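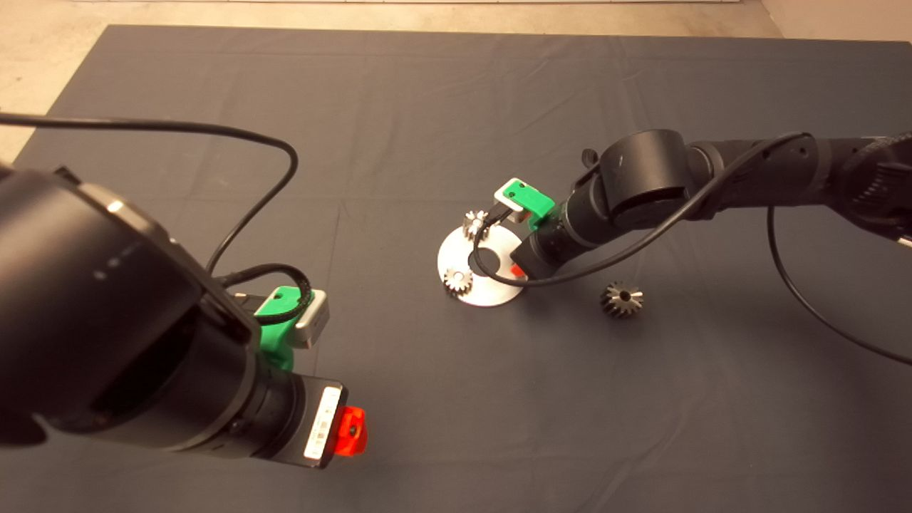 Reading time: 2 minutes

Jivomier opens demonstration room for two-arm assembly in Hurdale

Hurdale, 3/12/26 – Jivomier, a supplier of teaching systems for industrial robots, has opened a new demonstration room at its site in Hurdale. In this room, operators show assembly tasks to pairs of robot arms by remote control, and the recorded demonstrations are then used to train the arms to do the same work without a person at the controls.

The first task group is the handling of metal gears around a round plate. It was selected together with Tallberg, a maker of small gearboxes, which will be the first customer to use the recordings. Spur gears and a bevel gear are part of the set. Each arm carries its own camera near the gripper, in a green 3D-printed mount, so that the close view of the parts is recorded together with the movements of the operator.

"A gear is a simple object for a hand and a difficult one for a program," said Imani Nguyen-Tran, head of demonstration at Jivomier. "Our operators do not write any code. They move the arms as they would move their own hands, and if a grasp is bad they do it again. We keep also the bad ones, with a mark, as the training can make use of them."

Jivomier plans to record up to 2000 demonstrations of the gear tasks in the first project period. At the opening, 285 were already stored and checked. The work is done by a team of 5 operators, who change places regularly so that the recordings do not follow the habits of a single person.

The remote control stations were developed with Cho, the long-time engineering partner of Jivomier. A new operator receives training on soft parts before he or she begins with metal.

Companies with small assembly tasks of their own can apply for a recording period in the Hurdale room. A short written description of the parts, with their weight and size, is enough for the first contact. Applications are received by the Jivomier demonstration office.

About Jivomier
Jivomier develops stations and software for teaching robots by demonstration. Its offices and demonstration room are in Hurdale.

Press contact
Imani Nguyen-Tran, Jivomier, Hurdale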